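4. Fixing the cassettes to the carrier rails

The Ziva cassette hangs on two rails and is locked by a spring pin at the foot. Pollinico, who make it, say one person can hang a cassette in under a minute. Perhaps, at ground level with no wind. Allow two people.

1. Check the rail centres against the panel schedule. Do not trust the setting-out marks on their own.
2. Measure each rail for plumb over its full height. The system claims to take up 2 mm of error per bracket. Treat that as a limit and set the rails properly.
3. Fit brackets at 500 mm centres, and at 300 mm centres within one bay of any corner. The sales leaflet shows 500 mm throughout. Ignore it.
4. Peel the film back 50 mm along the edges only. Leave the rest on until the scaffold comes down.
5. Offer the cassette up, engage the top hooks, then lower it on to the pin.

Note: the click is not proof of a lock. Pull the bottom edge firmly towards you. If it moves at all, take the cassette off and look at the pin. 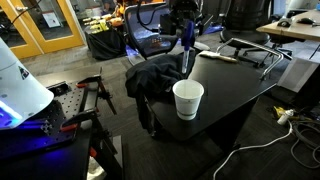
6. Check the joint with a spacer at both ends before hanging the next cassette. Small errors add up along the row, whatever the brochure says about "self-aligning" hooks.

Caution: never pack a hook with offcuts or tape to close a joint. We took down 226 cassettes on the Grusness job, and the packed ones had all marked the rail coating.

Caution: the "maintenance-free" finish still needs washing. Near the sea, as at Salinas, wash it every spring and again in November, and keep a record. A warranty claim without one is unlikely to get far.

7. Write the panel number and rail number on the fixing sheet before moving the platform.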